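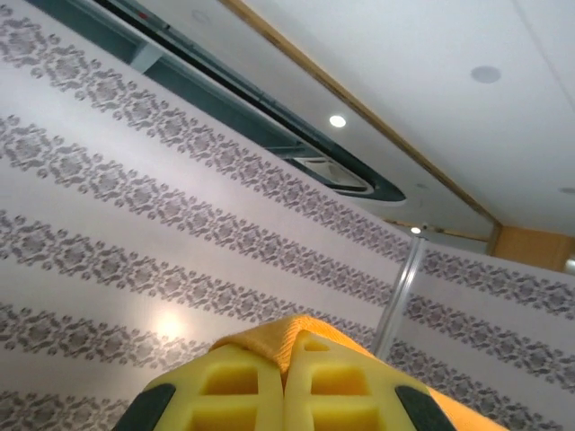 When must a pair of soft fingers be taken off and replaced?
They are replaced when any wall between two cells is torn, when a pad has come away from its backing, or when the two tips no longer meet on closing. A change of colour alone is not a reason for replacement.

GRIPPER COMPARISON, GARMENT HANDLING
Inspection checklist and comments
Station: Waltstead, two-arm bench
Fingers under comparison: Clillard soft grid pattern; Hullow solid pad
Period covered: October
To be completed before the first run and again after any change of fingers.

Section A – Before power is applied

A1. Emergency stop pressed, released and pressed again. Satisfactory.
A2. Mounting plates of both arms checked for movement by hand. Satisfactory.
A3. Fixings on the rail at the marked torque line. Satisfactory.
A4. Arm cables seated in their clips, with enough slack at the elbow for full travel. Satisfactory, with comment.
A5. Circuit boards at the rail clear of fabric and liquids. Action required.
A6. Rail and front of the bench clear of items not needed for the run. Action required.

Comment on A4: The slack was measured with each arm at full reach and again with the wrist turned to its limit. The clip nearest the wrist had been moved when the Hullow pads were fitted and was put back by the inspector. Clip positions should be marked on the arm so that they are the same for both types of finger.

Comment on A5 and A6: Drinking vessels are to be kept on the side table. Hand tools go back to the drawer before the arms are enabled. The same point was raised at the previous inspection and the wording of the bench notice has been changed.

Section B – Fingers

B1. Pads examined on both faces under the bench lamp. Satisfactory.
B2. Cell walls free from tears (grid pattern only). Satisfactory.
B3. Tips meet squarely when closed without fabric. Satisfactory on the left arm, adjusted on the right.
B4. Closing force within the limit set for hand contact. Satisfactory.
B5. Lint removed from cells. Satisfactory.
B6. Running total of grasps entered in the log. Satisfactory.

Comment on B3: The right arm closed with one tip slightly ahead of the other. The closed position was set again in the controller and the check repeated.

Comment on B6: The Clillard fingers stood at 1,025 grasps at the time of inspection. The Hullow pads stood at 187, having been fitted later in the month. The two sets should not be compared for wear until the totals are closer. The inspector asks that the Hullow pads be used for the next series

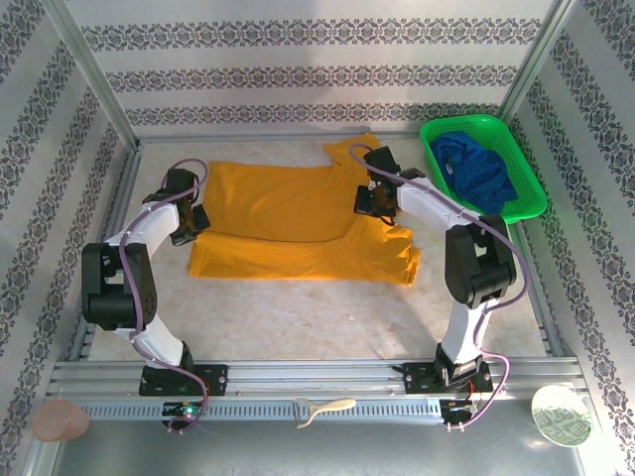 of folding runs, on both arms together, with the same shirts and the same controller settings. Mixed fitting, with one type on each arm, makes it difficult to say which finger was responsible for a dropped corner.

Section C – During the run

C1. Speed limit confirmed in the controller before the arms are enabled. Satisfactory.
C2. Operator standing outside the reach of both arms. Satisfactory.
C3. Arms do not enter the shared zone at the same time unless the task requires it. Satisfactory, with comment.
C4. Wrist camera views clear on both arms. Satisfactory.
C5. Motor housings checked by touch thermometer after 30 minutes of running. Satisfactory.

Comment on C3: The Prieto controller slows both arms when the grippers come close to each other. The older controller stops them, and the operator has then to clear the fault by hand inside the enclosure. The slower approach is preferred – it reduces the number of times anyone reaches in.

Comment on C4: Lenses are to be wiped with a dry cloth only. Both finger types show at the bottom of the wrist view, and the Hullow pads hide more of the fabric at the point of contact.

Section D – Recording of missed grasps

D1. Each miss entered with the arm, the finger type and the part of the garment. Partly complete.

Comment on D1: The log holds 83 misses for the month. Entries from the first shift give the arm but leave the finger type blank.
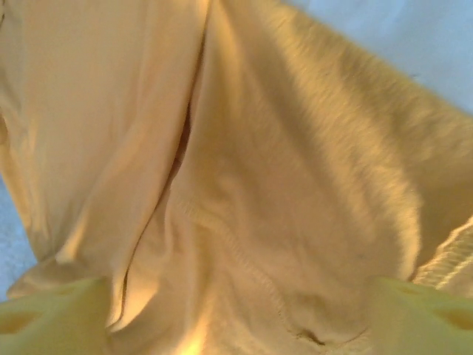

An operator on the first shift replied that the form had no space for finger type until the middle of the month, and asked that the blank entries be left as they are instead of being filled in from memory. The same operator considered seams harder to hold than plain cloth with either finger, and would like "seam" added to the list of garment parts.

Both requests are accepted. The revised form will be issued to Waltstead with the next set of pads.

Result of inspection: fit for use, subject to A5 and A6 being cleared before the next run.
Next inspection: on change of fingers.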